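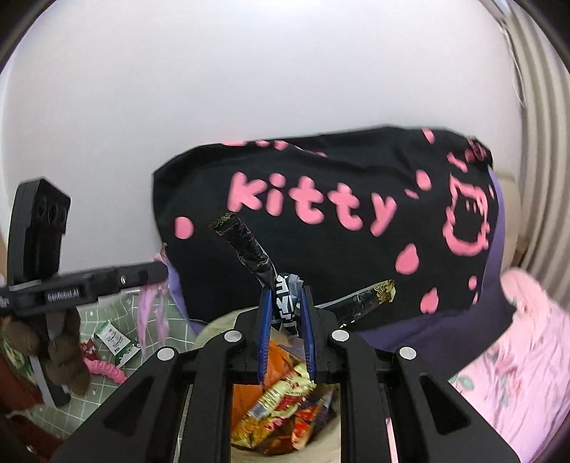
The man at the counter said the transmission was sealed for life, and I asked him whose life.

He looked at me the way they do. He had a tablet with a cracked corner and a pen he kept clicking. Behind him, through the glass, my car was up on the lift with its wheels hanging.

"It's a Tusen," he said. "They don't call for a fluid change."

"Then why are you selling me one?"

He turned the tablet around. Fluid, filter, pan gasket, labor. At the bottom was something called a Wieser conditioning treatment, 80 dollars, already checked.

"What does it condition?"

"The seals, mostly."

"I thought it was sealed."

He clicked the pen. A phone rang in the back and went on ringing.

I had driven in from Bromgate with a shudder that came on in second gear, going uphill, and went away when I lifted my foot. The odometer said 108 thousand. My father drove a Grivetti wagon for most of my childhood and never put a thing in it but gas and oil, or so he told us. I remember it on the shoulder a good deal. I remember eating crackers on the guardrail while he stood with his head under the hood, telling my mother it was only the heat.

"Can I see the old fluid?" I said.

"We haven't drained it."

"So how do you know it's bad?"

"At that mileage it's going to be bad."

"But you haven't seen it."

He went away. Through the glass I watched him talk to a woman in gray coveralls, who put down what she was holding and walked under my car. She was there a while. Then she came out to the counter herself, wiping her hands, and set a folded paper towel in front of me. There was a brown spot on it.

"Smell that," she said.

I smelled it. It smelled like burnt toast.

"Is that from my car?"

She laughed, and then she saw I meant it. "Come on back, then."

Customers weren't allowed past the yellow line, there was a sign. She walked over it and I followed her. She loosened the plug again and let 2 drops fall on a clean corner of the towel, and we both stood looking at them.

"Will changing it stop the shudder?"

"Might," she said. "Might not."

It was the first thing I had heard since 7 that morning that I was inclined to pay for.

"No conditioner," I said.

"God, no," she said, and reached for the pan.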